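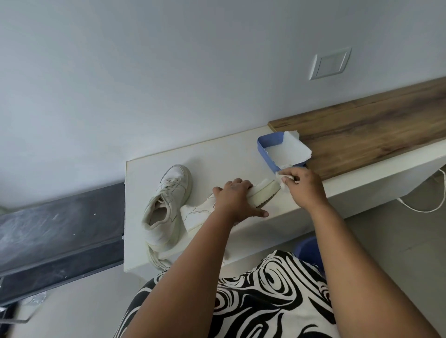 A white sneaker is wiped with a small piece of cloth or paper towel.

Search this site Enter keyword

The appeal court in Hiltau will decide in September whether the former records clerk at the Adamon ministry may be sent home to stand trial. The clerk is accused of copying 400 internal memoranda and passing them to a newspaper in Fosovville, which published 2 of them in full.

Lawyers for the clerk maintain that the disclosures served the public and that the charge is political in character. The ministry disputes this. Its written submission states that the treaty between the two governments excludes political offences only where no breach of official trust is alleged – a reading which the lower court accepted and the defence has challenged.

The case has drawn attention to the Negri Act, under which a person convicted of disclosure may be held for a long term without review. A petition seeking its repeal has gathered 1,000 signatures. The government has said that it will not amend the law while proceedings continue.

Until judgment is given, the clerk remains on bail and must report to the police each morning.

Comments

fencepost: The treaty point is the whole case. Please print the clause.

Marlow_reader: Was the newspaper charged as well? The article does not say.

We use cookies to improve your visit. Accept Manage settings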